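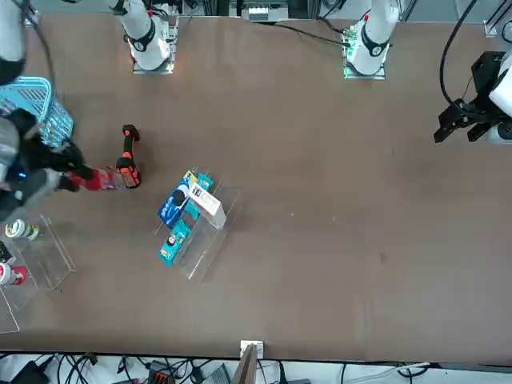

Page last changed: March

Kitchen & Cupboard Tips: what I pinched from the robot open day

I went along to the open day at Plultgate expecting to be bored by the second cup of tea, and I came home and emptied two kitchen cupboards on to the floor. You've been warned!

My neighbour Annelies Desmet had a spare ticket (her sister's, who had a cold) and it was that or the garden centre. We got the ten o'clock tour, with Kavinda Ranasinghe showing us round, and the bit everybody crowded into was the table with two white robot arms bolted to the back of it, picking things up and putting things on stands. Packets, cans, boxes, the sort of stuff that's in your own larder. One arm had hold of a red-and-white packet and I swear the whole room leaned forward.

What got me, though, was the table itself. It's a big plain brown thing and they keep most of it bare. Kavinda said clutter slows the arms down more than anything else, and Annelies gave me a look, because she has seen my worktop.

So, the tips. I've tried all of them at home and the ones that flopped are marked.

Stepped shelves in deep cupboards
They had clear acrylic stands with steps, and I've wanted some ever since. The back row sits higher than the front row, so you can see what you've got. Mine are from the market, 5 pounds each, and I've put one in with the tins and one in with the jars. Go for clear ones if your cupboard is dark. Wash them in warm soapy water with a soft cloth and never a scourer, or they'll go cloudy. I learnt that on the first one.

Measure before you buy
My tin cupboard is 900 mm wide inside and I still bought a stand that wouldn't go past the hinge. Measure at the narrowest point, with the door open.

Cans on their sides
There were cans lying down on the sloping shelves of the other stand, and I thought, why not? Works beautifully for small ones. FLOPPED for big tins of tomatoes, which came down on my foot. If the slope has no lip at the front, stick a strip of draught excluder along it.

A basket with holes in
I've moved onions and garlic out of their bag and into a plastic basket with a perforated pattern, and you can rinse the whole thing under the tap when the papery bits build up. Dry it properly before the onions go back.
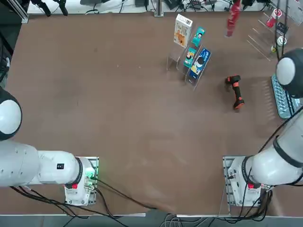 Last edited March, after tea (second half added, spelling of Gerrit's surname put right)

We went back to the table after the sandwiches, and Gerrit Van Loon let us stand nearly behind the arms, so we had their side of it: the two white arms at the near edge, the display stand in the upper middle, and an orange-and-black handheld gadget lying flat to the right of it. I asked him how long it takes to teach them a new job and he said they'd done 104 goes at one packet the week before. I felt better about my pastry after that.

More tips, then.

Give things a parking place
Gerrit says if an object always starts in the same spot, half the work's done. I've put a square of masking tape inside the drawer where the scissors live, and it's the first month in years I haven't been hunting for them. Same for the tape measure and the tin opener. My husband thinks I've gone peculiar.

Things you use most, nearest your hand
Ineke Stevens was on the next bench and she was very firm on reach. Stand at your worktop with your elbows in, and wherever your hands land comfortably is where the salt, the oil and the wooden spoons go. The fish kettle can go on top of the wardrobe as far as I'm concerned.

Colour for the small stuff
There was a red button-looking thing near the bottom of each arm and your eye goes straight to it. I've put red tape on the stopcock handle and on the fuse box door. Do this one today, it takes two minutes and one day you'll be looking for that stopcock in your nightie.

Cables
Any house with a kettle, a toaster and a radio has a cable problem. Work tables too, there were plenty trailing over the edge and on the floor there! I label both ends with a bread bag tag and a biro, then tie the slack with a strip cut from old tights. A bag of 50 reusable ties is nicer if you're fussy. Don't tie up a lead that gets warm.

Pinch, don't grab
The grippers have two fingers and they take things by the edges. Try it with a full bag of flour or a floppy packet of rice: hold it by the firm sides, never by the folded top. I haven't had a split bag since.

Lieven Van Rooij has since written to ask whether the acrylic stands will take jam jars. Mine take four full ones without bowing, but I'd keep the heavy ones on the bottom step. He also wants to know if Plultgate will do another open day. Kavinda thought so, probably in the autumn, and they do put on a decent fruit cake. Wear flat shoes, and ask for a place near the front at the two-arm table if you're short like me.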